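# 家事ロボットはもう「使える」のか:よくある質問

読者から届く質問のうち、似たものをまとめて答えます。先に断っておくと、筆者はこの分野の宣伝文句をあまり信用していません。期待をふくらませたい方には物足りないページだと思います。

## Q. 家の片づけを任せられる機械は、もう買えますか

床の掃除なら買えます。食器洗いも、食器を並べるところまで人がやれば任せられます。ただ、質問をくださる方の多くが思い描いているのは、買ってきたものを袋から出してしまい、洗濯物をたたみ、散らかった机を元に戻してくれる一台でしょう。それは売っていません。予約受付中のものはありますが、予約と納品は別の話です。

## Q. 果物をつかむくらい、簡単ではないのですか

固定した台の上に同じ大きさの果物を一つだけ置くなら、とうに解けた問題です。台所ではそうはいきません。みかんの隣に別のみかんがあり、下にはしわの寄ったタオル、奥には光を反射するビニール袋。おまけに食卓のカバーには果物の絵が印刷されていたりします。人なら絵をつまもうとはしませんが、機械にとっては区別を学ぶところからが仕事です。

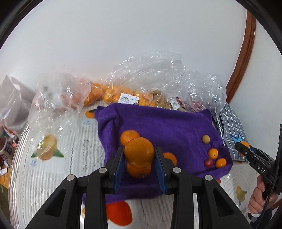 大きさの違いも厄介です。指の開き方も力加減も、オレンジとキンカンでは変わります。丸いものは押せば転がります。つかめたとして、次はどこへ、どの向きで、どれくらいそっと置くのか。「つかむ」という一語に、かなりの作業が詰め込まれています。

## Q. 展示会では器用に動いていました。あれは嘘ですか

嘘とは限りません。ただ、次の点は聞いてみてください。

- 動いているのは機械自身の判断か、離れた場所の人の操作か
- 映像は等速か、早回しか
- 失敗した回は公開しているか
- 物を並べ直したのは誰か

筆者はWaltexの説明会でこの4点を尋ねました。答えが返ってきたのは最初の二つだけです。残りは「後日回答」とのことで、2月に聞いたきり、まだ届いていません。

## Q. 成功率95%などと聞くと、十分に思えますが

分母を見てください。Flerkonikの資料には試行200回とありましたが、同じ机、同じ照明、同じ品物での200回でした。自宅の机は朝と夜で様子が違います。それに、20回に1回みかんを落とす機械は、20回に1回あなたを台所へ呼びます。呼ばれるつもりで待つのなら、自分でやったほうが早い。

## Q. 人が手に持つ道具で動作を集める方法は、近道になりますか

近道にはなるかもしれません。ロボット本体を動かさずに記録を増やせるので、費用の面では理屈が通っています。疑っているのは、その先です。

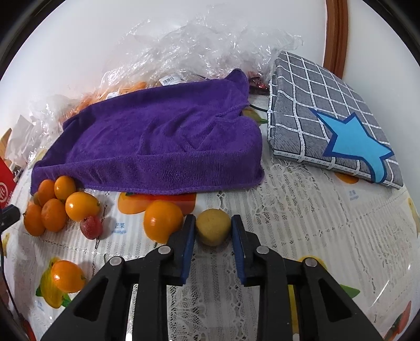
**文:Daiane Vasconcelos／査読:Baptiste Guérin**

動作の記録が1,000を超えた、という発表を見かけます。では、そのうち何種類の部屋で、何種類の布の上で集めたのか。数だけ増えても、同じ食卓の繰り返しなら、その食卓に詳しい機械ができるだけです。それに、道具を握っているのは人間です。滑りそうなら手首を返し、届かなければ体ごと寄る。その場の加減まで機械に移るかどうかは、別に確かめる必要があります。

査読のGuérinはここに異論があり、「雑然とした机で集めた記録は、きれいな実験台のものより価値がある」と書き込んできました。そこは同意します。価値があることと、来年わが家で動くことの間に、まだ距離があると言いたいのです。

## Q. 工場や倉庫ではどうですか

家庭より進んでいます。品物も置き場も照明も、機械の都合に合わせて決められるからです。Bangashの選果場を見せてもらったときも、決まった箱から決まった箱への移し替えは順調でした。ところが袋入りの品が混じる列には、今も人が立っています。透明な袋は形が定まらず、中身の位置も読みにくい。担当者に置き換えの時期を聞くと、予定表には載せていないそうです。

## Q. 結局、いつまで待てばいいですか

年数は答えません。これまで年数を答えた人の外れ方を見てきたので。代わりに目安を一つ。初めて入る家で、準備も並べ直しもなしに、買い物袋の中身を出して片づける様子を、編集なしの等速で見せる会社が出てきたら、このページを書き直します。

## Q. 今、買うとしたら何がいいですか

用途が一つに決まった機械です。Flerthorpeのような「何でもできる」とうたう製品は、返品条件と月額料金を読んでから考えてください。遠隔操作の担当者が室内の映像を見る契約になっていないかも、確認をお勧めします。

質問の追加は随時受け付けています。製品名を挙げるときは、型番も書いてください。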